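Lalbridge Reading Room: March progress report for the Nesari small grant

Hi Beathag — the tables are in, the carpet is down, and we finally have a room people want to sit in!
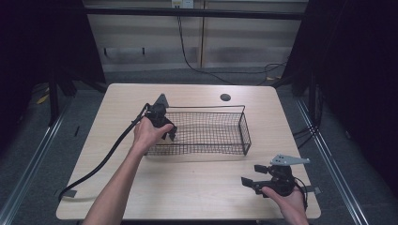
Tables and baskets

We went with the light wood-grain tops from Prolitz (rounded corners, as you asked, with all the small kids we get), and each table gets a black wire mesh basket for returns and stray pencils. I bought 12 baskets and I'm already wishing I'd bought more. They're open on top, so people just drop things in, and sorting at closing time now takes me 20 minutes. The grommet holes are handy for the reading lamps, once those get here.

Walls and floor

Hubert Reisinger finished the gray carpet in 3 days and was very patient with me changing my mind about the coat hooks. The beige paneling stays. I know we talked about painting it, but with the dark carpet it looks pretty warm.

Still to do

Leitner owes us 4 lamps, now promised for the end of the month. I also want labels on the baskets, and a second outlet by the window if the money stretches — Hubert is pricing it. Receipts are in the folder I sent over. Could you let me know if the leftover shelving money can go toward the outlet?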